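I finally made it to the open day at the Rautiainen group's place in Irkdale, the one I have been promising Helmi Valtonen I would come to for ages now. They teach robots kitchen chores, and the teaching is done by people holding grippers in their hands and doing the chore themselves, over and over. I went in expecting big machinery and got spoons!

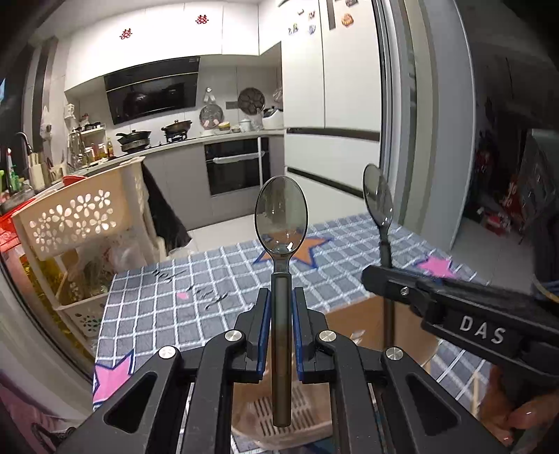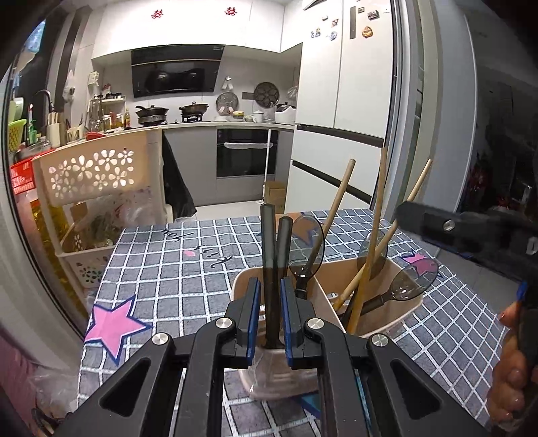 Utensils and hand-held grippers at the kitchen table.

I stayed much longer than I meant to. Zinhle Sibiya did most of the explaining, and she was so patient with all of us (there were 14 visitors on my round, plus somebody's very chatty dad). She told us that a spoon handle is a mean little thing to hold on to, and that thin, smooth ones are worse than you'd think. The team had logged 134 tries on the utensil job since the start of January and 2789 on all their chores together, and she reeled that off the way my sister tells you how many miles are on her car.

Then we got to have a go ourselves. Well! I have been putting away spoons for most of my life and I was terrible at it. You squeeze, and the fingers close a bit sooner than your hand thinks they should, and I kept coming in too high. Joonas Heinonen told me to slow down and let my wrist do less, and my third try went much better. Elsa Tikkanen got it on her first try, of course, and was very gracious about it.

I asked when one of these might come and do my dishes, and Zinhle laughed and said to keep my dish gloves. Afterward there was coffee and a cardamom bun, and I had a nice long talk with Sirkka Oksanen about her old mixer.

The next open day will take 4 groups, and you have to sign up ahead. Helmi has the list.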